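4.2 The mug on the shared table

Of all the objects people leave behind in shared workrooms, the mug gave us the most trouble. Coats get claimed. Umbrellas are adopted by whoever is next caught in the rain. A mug stays, and the longer it stays the more it comes to resemble a piece of the building. Our first coding scheme, drawn up before we had spent a full afternoon in either room, put mugs under "litter," together with wrappers and dead pens. This lasted until November, when we tried to apply it.

The difficulty is that a mug on a table says several things at once. It can mean that its owner is coming back. It can mean that its owner would like others to believe so. It can also mean that its owner has gone home, changed jobs, or taken up tea. People at the Tallia and Strazds sites told us, with great confidence, that they could tell these cases apart at a glance. When we compared their answers, the confidence was the part they had in common.

We therefore stopped asking what a mug meant and asked what people did near one. Participants were shown a table and asked where they would put down a laptop, a notebook and a coat. The tables differed in what was already there and in how full the vessel was. A real mug in a real workroom tends to be washed up by somebody halfway through the session, a form of kindness for which our protocol had no code.

Figure 3 belongs to the partly filled condition, the one that produced the longest answers.
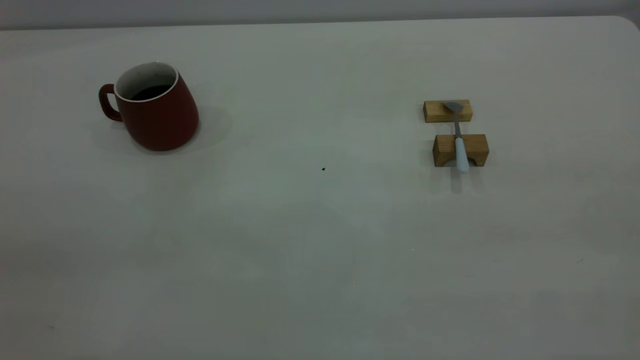 Figure 3. Partly filled condition: red mug with dark liquid, placed toward the far side of a white table.

The whole near half of the table is free, and by any sober accounting a newcomer could spread out over it. Few wanted to. The usual plan was to take a modest strip along the front and keep the laptop well clear of the mug, as if it might object. Several participants said they would ask first, and when we pointed out that the picture offered them no one to ask, they said they would wait a little. One proposed sitting on the floor. We coded this as "avoids table" and moved on.

The level of the drink mattered more than we had expected. An empty mug was treated as furniture and pushed aside without remorse. A full one was respected but also distrusted, mostly on account of spills. The partly filled mug was read as a person in the middle of something, and it held its ground better than a folded jacket did. The handle also came up, unprompted, in many of the interviews. Those who mentioned it were inclined to seat the absent drinker on the handle side, a theory that makes no allowance for the left-handed or for people who simply put things down.

We should note what the pictures leave out. A still cannot tell a participant whether the drink is warm, and warmth was the test that people at both sites said they relied on — by hovering a hand over the rim, a gesture we saw often enough to give it a name of its own (the "Patik check," after the room where we first wrote it down). In later sessions we allowed participants to ask about temperature. Most asked. Some then announced that lukewarm was the worst possible answer, since it settled nothing and made them feel rude.

For the analysis in Section 5 we treat the mug as a claim with an expiry time that the owner and the newcomer estimate separately. Owners gave generous estimates. Newcomers gave shorter ones, except when asked about their own mugs, at which point they became owners.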